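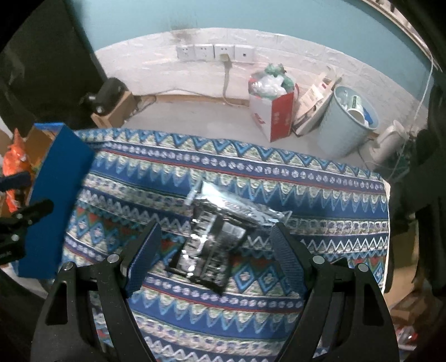
One reader writes that she has washed the same printed tablecloth for years at the hottest setting and the blues are still fine, so why all the fuss about cold water? Fair question. Some prints are dyed well enough to take it and some are not, and the label won't always tell you which kind you own. Test first and you can wash however you like after that.

Tips > Laundry > Table Linens

Testing for color bleed

Wet a corner on the wrong side of the cloth. Press a white rag on it for a minute, then look at the rag. Do this once for each strong color in the print, especially reds and dark blues. If any color comes off, wash the cloth alone in cold water and take it out as soon as the machine stops. Colors that bleed do most of their damage sitting wet in a heap.

A cloth that passes can go in with other darks at warm.

Grease

Scrape off what you can with the back of a knife. Cover the spot with cornstarch and leave it for an hour or longer, then brush it off outdoors. Work in a drop of plain dish soap with your thumb and rinse from the back. Check the spot in daylight before the cloth goes anywhere near the dryer. Heat sets grease, and a faint ring you missed in March will still be there at Thanksgiving.

Candle wax

Let it harden. An ice cube in a bag speeds it up. Crack the wax off, then put a paper towel on each side and press with a warm iron, no steam, moving to clean paper as it soaks through. Any dye left from a colored candle gets the dish soap treatment. Don't use this on vinyl or coated cloths – the iron will ruin them.

Tomato, wine and berry

Cold water first, from the back, as soon as the meal allows. For a dried stain, soak the cloth in 5 quarts of cool water with a half cup of white vinegar for thirty minutes. Rinse, then wash as usual. Skip chlorine bleach on anything printed. Oxygen bleach is usually all right, but put it through the corner test too.

Drying and ironing

Hang the cloth over two lines so there is no hard crease down the middle. Bring it in slightly damp and iron on the wrong side. Start at the center and work out to the hems. If it has dried completely, sprinkle it with water, roll it up in a towel and leave it for twenty minutes.

Storing

Fold loosely and change the fold lines each time, or roll it on a cardboard tube if you have the closet space. Make sure it is fully dry before you put it away. Don't starch cloths that will sit for months. Starch yellows and can attract silverfish, and it comes out stiff along every fold anyway.

1092 shares | 5 comments

Contact | © Pralten Household Pages | Back to top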